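The bus to Hitstead leaves from behind the old feed store, and if you want a seat near the heater you get there early. I got there late. So I spent two hours and change next to a cooler full of oranges and a second-row forward named Horácio Henriques, who is built like a chest freezer and fell asleep before we hit the highway.

I'd been asking to ride along with Clitivbridge since October. They play amateur rugby league, thirteen a side, in a part of the country where most people hear "rugby" and ask me if that's the one with the brooms. The club has a field with a slope, a clubhouse with one working shower, and a record this spring that has people at the hardware store talking. Four wins, one loss, and the loss was by two points in a thunderstorm. I figured I'd better go see it before somebody else wrote it up.

Henriques is the reason most folks are paying attention. He's 30, he came over to work for an uncle's flooring business, and he'd played a little union back home and hadn't touched a ball in three years when he turned up at practice in borrowed boots. "I thought I would come one time and go home," he told me, once he woke up. "Then they gave me a sandwich. Then they gave me a shirt." He's played every minute since, apart from ten in the sin bin that he still wants to discuss with you (bring a chair).

What does he do that's so special? Well, he runs hard and straight, which plenty of big guys can do. But he also passes out of the tackle, and at this level that is close to witchcraft. Three defenders hang on him, everybody in the crowd figures the play is dead, and then an arm comes out of the pile with the ball on the end of it and some skinny kid is running free. Lopes, the halfback, has made a whole season out of being that skinny kid.

Lopes is worth a story too. First name Danny, though I didn't hear anyone use it all weekend. He's 19, he talks from the moment he steps off the bus until the moment he falls asleep on it going home, and he kicks goals off a tee he's held together with hockey tape. He told me he practices in the parking lot behind a tire shop and aims between two light poles. I asked if he'd ever broken anything. He changed the subject to my shoes.

We pulled in with fifty minutes to spare. Hitstead's ground is nicer than Clitivbridge's, I'm sorry to say, with real bleachers down one side and a snack bar that does a very respectable chili dog. The crowd was 288, and I know that because the woman at the gate had a clicker and was proud of it. She said it was the best gate they'd had since they put the lights in. A lot of them had come over from the softball next door, and I spent the first ten minutes explaining to a retired mailman that no, they don't stop after every tackle to have a meeting, they just get up and go again. You get six tackles, then the other guys have a turn. He had it down by halftime and was yelling at the referee by the third quarter of an hour, as is only right.

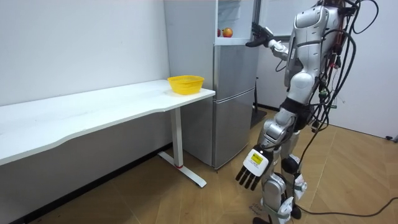 Club Rugby

The first half was ugly. I mean that with love. Hitstead came out and ran everything through the middle, big bodies one after another, and Clitivbridge's goal line defense looked like a screen door. Two tries in the first 17 minutes, both converted, 12–0, and the visiting supporters (me, a few parents, and a dog called Biscuit) had gone pretty quiet.

Coach Wurneck did not go quiet. Ellen Wurneck took over the team two years ago after running the women's side, and she has a voice you could use to call ships home. She doesn't swear, either, it's all "gentlemen, please" and "oh, for Pete's sake," and somehow that's scarier. After the second try she yelled exactly one thing — "Shorter!" — and every player in a blue shirt seemed to know what she meant. I didn't. I had to ask later.

Shorter, she explained, means the line speed. When a defense gets tired it starts hanging back, waiting for the runner to arrive, and by then he's got a full head of steam. You want to get up and meet him early so that his run is shorter. It's a simple idea and it hurts like crazy to do. They started doing it. Henriques put a shot on the Hitstead prop that I felt in my own fillings, the ball popped loose, and four tackles later Lopes dummied left, went right and slid in beside the posts. 12–6 at the break.

I wandered down to the halftime huddle thinking I'd get a big speech. Mostly it was oranges. Wurneck talked for maybe a minute, told the left edge they were standing too wide, told Lopes to stop chatting with the touch judge, and asked if anybody needed tape. Everybody needed tape.

Now the second half, that was something! The wind had swung and Clitivbridge had it at their backs, and Lopes started putting kicks up that just hung there forever. The Hitstead fullback dropped the first one. He caught the second and got buried. The third he let bounce, which you must never do, and it sat up into the arms of the Clitivbridge winger, who looked as surprised as anybody and ran it in untouched. The conversion went over off the left post. 12 all.

Then nothing for ages. Back and forth, sets of six, kick, chase, repeat. I know some people think that stretch of a match is dull, and I used to be one of them, but I've come around. You can see it getting to people. A guy who was up off the ground in a second is now taking two. Somebody puts his hands on his knees. You start picking out who's hiding a little, and who's putting his hand up for another carry when he really shouldn't.

Henriques kept putting his hand up. In the 74th minute he took the ball ten yards out with his socks around his ankles and what looked like most of the Hitstead pack waiting for him. He went into them, stopped, went a bit farther, got spun clean around so he was facing his own goal line — and there came the arm. Out of the back of the pile, one-handed, a little flip of a pass. Lopes wasn't even looking at the tryline when he caught it. He was looking at Henriques. He told me he already knew where the line was.

18–12 with the kick, and it stayed there, although Hitstead had one last go down the right that ended with a boot in touch by about the width of a dinner plate. Their captain thought he was in. I was on that side and I thought he was out, but you should know I'd had one of the Clitivbridge oranges by that point and may be compromised.

Afterward both teams ate together in the Hitstead clubhouse, and this is the part of the sport I'd put on a billboard. The prop who'd been flattened in the first half carried a plate over to Henriques and sat down, and the two of them spent half an hour comparing knees. The home side gave out a player of the match award, a wooden spoon with ribbon on it, and it went to their own fullback for "services to the visitors." He took it pretty well. He made a speech.

I got a few minutes with Wurneck out by the bus while the kids loaded the gear. I wanted to know how far she thought this could go, with the playoffs coming and a couple of much bigger clubs waiting. She wasn't biting. She said the left edge was still too wide. She said they gave up twelve points by being lazy and she'd be showing them the video whether they liked it or not. Then she grinned and said that last pass was the best thing she'd seen on a field in years, and I was not to tell him.

Sorry, Coach.

The next home match is 18th April, against the same Hitstead side, who were already talking about it over dessert. Parking's on the grass, and if it rains wear boots, because that slope is no joke at the bottom end. Henriques says he'll be there early. He has to mark out the lines, it's his turn on the list. Lopes is meant to be helping him, and when I last saw the two of them they were arguing about who had left the string on the bus.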